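Pantry moths again, do I really have to throw everything out?

kwallin
Found larvae in a bag of Gustum flour on Thursday, then two moths in the rice. The pantry has a lot of dry goods in it, and the unopened stuff alone cost me 306 dollars. Do sealed bags need to go too?

midtbo_a
Thin plastic bags, yes. They chew through it. Cans and glass are fine, just wipe the rims and under the labels. I moved everything small into boxes with lids and wiped the shelves with vinegar.

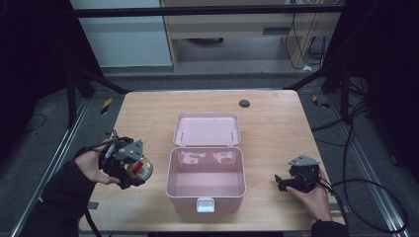 After that I put up two traps and left them for the rest of July. Caught three moths the first week and none since.

Comwood515
Disagree on tossing sealed bags. Four days in the freezer kills the eggs. I saved nearly 158 dollars of flour and nuts that way.

midtbo_a
If you have the freezer space, sure. I don't. And I wouldn't eat anything with webbing in it.

Comwood515
Nobody said to eat the webbing. Check each bag first.

kwallin
OK, freezing the nuts and tossing the flour. Do the screw holes for the shelf pegs matter?

jendell_k
Yes - vacuum those. That's where mine were.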